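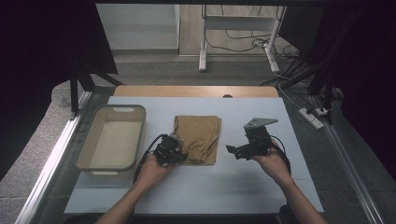

Sithole's crew wrote in to ask whether the Delau hand-held gripper pair can be rented by the week, and the answer is now yes. Wudport has added the pair to its rental list starting in June, at $105 a week with cables and mounting plates included. Each gripper is held in one hand, so a person can do a folding job directly with the jaws. We tried the set on clothing for 7 days. Thin fabric took practice, and the cables need slack at the wrist. Returns go to the Urketen depot. Over 19 pairs are in stock.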